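Tuesday, April 17, 2018
By the Drinska kids' page writer

Look up. Go on, right up, past the top of the window and past the clock. What's on your ceiling?

If you're at home, probably a light and maybe a spider. If you're in a big old hall or a workshop, there could be all sorts of things up there, and today I want to talk about them, because I reckon ceilings are the most ignored part of any building. I've been staring at them since I was seven (I had the top bunk, so the ceiling was practically my neighbour) and I still haven't run out of questions.

Let's start with the beams.

A beam is a long, strong piece that goes across a room and holds up whatever is on top of it. Here's something you can try at home. Get two stacks of books and put them a little way apart, then lay a plastic ruler flat across the gap. Press down gently in the middle. Bendy, isn't it? Now turn the ruler up on its skinny edge and hold it steady while you press again. It hardly bends at all! Same ruler, same finger. That's why so many beams are taller than they are wide. The ones at my local library are like that, and so are the ones in my garage.

In most houses you can't see them, because there's a flat sheet of plasterboard underneath, painted white, and the beams are hiding on the other side. When builders leave them showing, they're called exposed beams. Some people love the look of them. My aunt says they're just one more thing to dust.

Next, the lights. In a bedroom, one bulb in the middle will usually do. A big room is much harder to light, and you can work out why with a torch. Wait until it's dark, stand close to a wall and switch your torch on. You'll get a small bright circle. Now walk backwards. The circle gets bigger and bigger but it also gets dimmer, because the same amount of light has to cover a lot more wall. A high ceiling does the same thing to a light. By the time the light gets down to your desk it has spread out all over the place.

So in big rooms people often use long fluorescent lights, and they use a few of them. A fluorescent tube is a glass tube with a tiny bit of gas and mercury inside. When electricity goes through, it makes a kind of light called ultraviolet, which our eyes can't see. Not much use! But the inside of the glass has a white powdery coating, and when the ultraviolet hits the coating, the coating glows. That glow is the light you see. (Please don't ever touch a broken one. Get a grown-up, and leave the room while they sort it out.)

Long lights have another trick. Hold your hand near a table under one small bright lamp and your shadow will have a sharp, dark edge. Do it under a long tube and the shadow goes fuzzy, because light is coming at your hand from all along the tube. Fuzzy shadows are much nicer when you're trying to write, or glue a model, or find the tiny screw you just dropped.

Now for my favourite thing in any big room, the balcony. I don't mean the outside sort where people grow tomatoes. I mean an indoor one, a bit of upstairs floor where you can stand and look down on everybody below. You might hear people call it a gallery or a mezzanine (say it like "mez-a-neen"), and it's a clever way to fit more floor into a tall room. There's always a railing along the edge to keep you from falling. No climbing on it, even for a better look!

Something has to hold that balcony up, and often it's a column. A beam lies down and a column stands up, and they work as a team. The beam takes the weight and passes it sideways to the column, and the column passes it down to the ground. You can be a column yourself. Stand up straight and ask someone to rest a cushion on your head. Easy. Now bend your knees and lean over sideways with the cushion still on. You'll be wobbling and giggling in five seconds, I promise. Columns stand up straight for a very good reason.

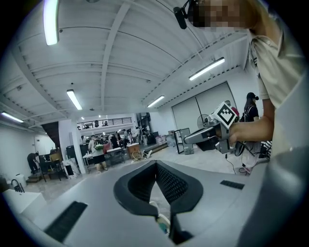
Long lights and beams overhead, with a column and a balcony railing further back.

Did you spot the small figure up at the railing? I like that bit, because it helps you feel how big the room is. People who draw buildings for a job often put little people in their drawings for the same reason. Without someone standing there, it's hard to tell a giant hall from a shoebox with nice windows.

There's a white fan on a stand in that room too, over by the big door panel. Fans confuse people. You'd think a fan makes the air colder, but it only moves it around. When you're warm, your skin warms up a thin layer of air right next to you, a bit like an invisible jumper. The fan blows it away, and it helps your sweat dry as well, and that takes heat from your skin. If you leave a fan on in an empty bedroom, the room won't be any cooler when you come back. I did this all through February once, when it was boiling, and I was very cross when I found out.

Big rooms can get hot up high as well. Warm air rises, so on a summer's day the person on the balcony may be sweatier than the people down at the tables. If you've got bunk beds, you can test this with a thermometer. Leave it on the bottom bunk for a while and write down the number, then move it to the top and do the same again. Mine was two degrees warmer up top, and I'd love to know what you get.

Next time you're in a school hall, a gym or a train station, try my ceiling hunt. Find a beam, or a place where you think one is hiding. Find a column and work out what it's holding up. See if the lights are long or round, then hold out your hand and check your shadow. Draw what you find and colour it in if you like. I've got eleven ceilings in my notebook so far, and the swimming pool is next.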